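Protokoll des Singletreffs Trunduvano
19.04.2020, von Naledi Mthembu

Sitzung per Telefonkonferenz, Leitung: Nipon Kaewmanee. Das Protokoll vom Februar wurde ohne Änderung angenommen.

1. Kennenlernabende
Die beiden Abende im Café Girau fallen aus. Wer die Gebühr von 10 Euro schon bezahlt hat, bekommt sie zurück oder lässt sie für den nächsten Termin stehen. Nipon schreibt die 40 Angemeldeten an. Ein Ersatztermin wird noch nicht festgelegt.

2. Telefonpaare
Zwei Mitglieder werden einander zugelost und telefonieren einmal pro Woche. Nach vier Wochen wird neu gelost. Diskutiert wurde, ob das Alter angegeben werden soll. Beschluss: freiwillig. Nachnamen und Adressen gibt der Treff nicht weiter. Eine Gegenstimme, weil die Auslosung Paare über große Altersunterschiede hinweg ergeben kann.

3. Kleidung beim ersten Treffen
Für das Rundschreiben liegt ein Text von Naledi vor. Er rät zu Sachen, in denen man auch zwei Stunden sitzen mag. Der Absatz über Parfüm wird gekürzt, der Rest bleibt.
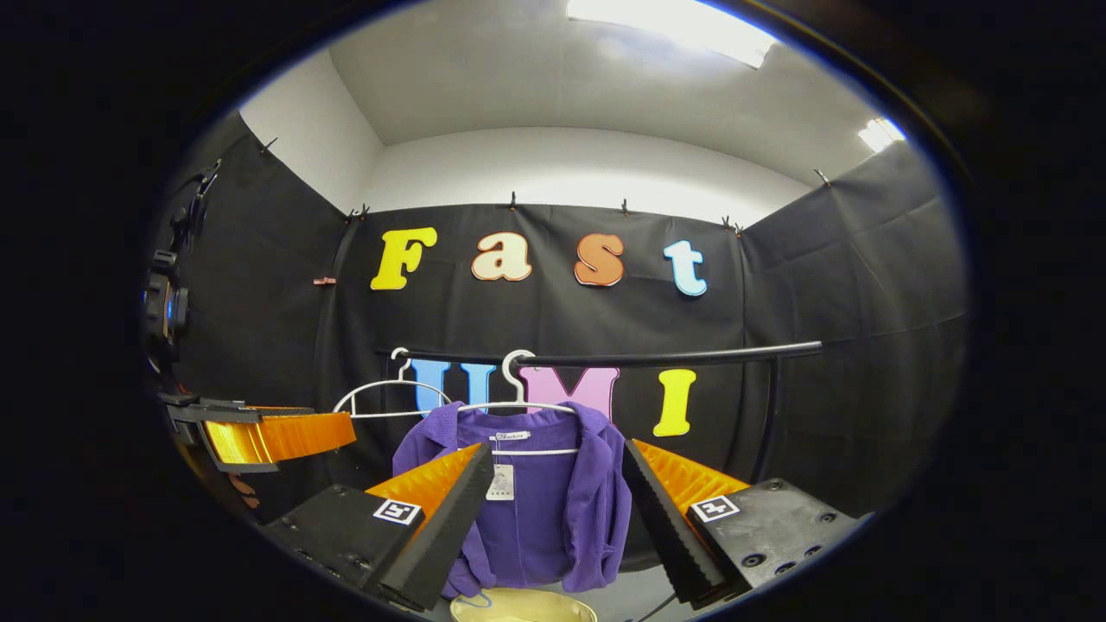

4. Kasse
Bestand: 417 Euro. Die Anzahlung an das Gasthaus Chou für das Sommerfest bleibt vorerst liegen. Nipon fragt nach, bis wann kostenfrei abgesagt werden kann. Die Obergrenze für das Fest bleibt bei 1000 Euro.

5. Verschiedenes
Die Wandergruppe Stesik hat eine gemeinsame Tour für Alleinstehende angeboten. Wird vertagt. Nächste Sitzung wieder telefonisch, Einwahldaten kommen von Nipon.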